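Open day at Grarnport, in May, third floor, elevator full so we took the stairs. Krisztina Barta was already talking when we got in. She runs the demos for Lerent, the team behind the hand-held gripper, and she doesn't really stop for questions.

"You hold it, you do the job, the recording teaches the arm later," she said. "No programming. My mother could do it." Visitors got 3 minutes each. Most wanted more.
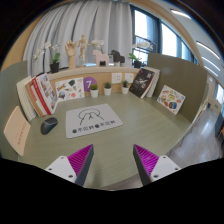
Krisztina Barta, demo lead, Lerent
Interview and notes: Feng, for the Miltow newsletter

Why a desk, with books and a mouse and plants? "Because people have desks. A bare bench teaches you nothing about desks." She wants 400 recordings per setup, they have 115 for this kind. Slow going, she admits. Hands get tired.

And the magenta fingers? She laughed. "The ribs are for grip. The color, ask purchasing."

I asked wich task goes wrong most. "Thin things. Cards, a single sheet of paper. Ask me again next year." Then somebody called her over to the next group and she was gone.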